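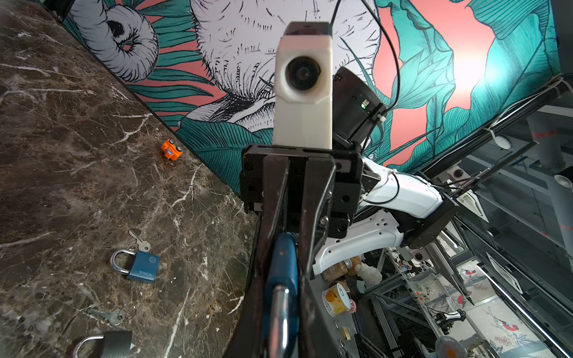
4. Matching the keys to the padlocks

Right, by now you've got your lockers screwed to the wall and you're itching to fill them. Hold on a bit longer! I've put up a fair few Deltham lockers over the years (the hallway, the shed, my sister's utility room) and this is the step I always used to skip, and I always paid for it.

4.1 Clear a patch of table and tip out the padlocks and keys. I use the marble one because it's easy to wipe, but put a tea towel down first if yours marks. Move any other bits and bobs to the back, toy cars included, or you'll be picking them up every two minutes.

4.2 Keep the blue padlocks in one group and put a dark grey one to the side. From the outside the two blue ones look like twins to me, so don't trust your eye with these.

4.3 Pick up one padlock and try a key in it. Push it all the way in before you turn. If it won't turn with a light twist, take it out and try the next one.

CAUTION: Please don't force it. I snapped a key off that way in September and the padlock went in the bin, key and all.

4.4 Once you've found a match, mark it straight away. A dab of nail varnish on the key and the same colour underneath the padlock does me nicely. Let it dry for 3 minutes before you handle it.

4.5 Put the key on a split ring if it hasn't got one. A small ring is plenty, and a brass key left loose has a habit of sliding under things.

4.6 Do the same with the rest until every padlock has a key beside it.

Note: if you end up with a padlock and no key, check the little bag taped inside the locker door. Mine was still in there after I'd turned the kitchen upside down!

Note: for the Carkberg lockers (the tall ones) the shackle has to go through both loops, so try it for size now, before you write any labels.

4.7 Close each shackle with the key in your hand, then open it again. If it feels stiff, a puff of graphite powder in the keyhole helps. I don't use cooking oil any more, it goes gummy.

5. Fitting the padlocks to the doors

Start with the bottom locker and work your way up, keeping the keys in your pocket until the last door is done.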